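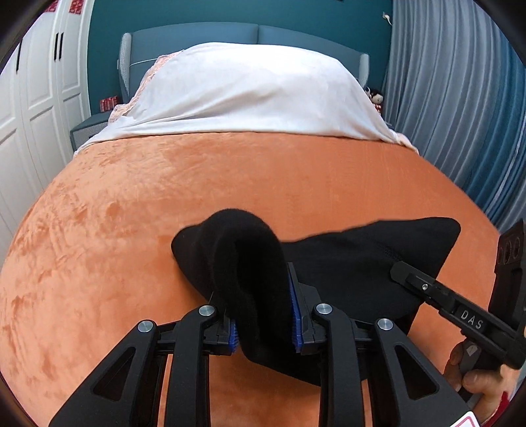 Velvet throw, orange

I was not looking for a velvet blanket. I do all my laundry sorting on the bed, socks in one pile and everything else wherever it lands, and the old cotton cover did fine until it wore through at the foot. The Dristine was marked down to $107 at a home store in Skumurbridge, and the tag promised a "lint-shy" pile and "100 easy washes." I have my doubts about anyone who says they washed a blanket 100 times to check.

Color first. Orange is a brave choice and I will give them that one. Black socks and thin black workout stuff show up against it right away, so I no longer lose half a pair in the folds the way I did with the navy cotton. If you own mostly dark clothes, this is a real point in its favor, though any cheap light-colored sheet would do the same job.

Now the lint. Terry socks shed, everybody's do, and the Dristine holds on to what they drop. After one Wednesday load I went over it with a Nudwood lint brush and got a gray roll of fuzz the length of my thumb. Smooth, thin fabrics leave nothing behind. So "lint-shy" is true if you never put anything fuzzy on it, which I could say about my kitchen floor.

It also marks. Drag a shirt across and you get a dark streak where the pile lies the other way. It brushes out with your hand, but it will bother you if you like a bed to look made.

Washing: I have done it 2 times, cold, low heat to dry. No fading that I can see. The first wash left a little orange in the lint trap and I would keep it away from white towels for a while. The hem is still straight. It takes forever to dry - plan on a second cycle.

I also own the Rieger throw, which cost less and is plainer. The Rieger is scratchier on bare legs but sheds lint with one good shake, and I reach for it more in summer. The Dristine is warmer and softer, no argument there. The listing shows over 700 glowing reviews, and most of the ones I read were written the day it arrived.

Would I pay full price? No. At the sale price it is a decent warm blanket with a silly tag on it. Three stars, and I took the tag off.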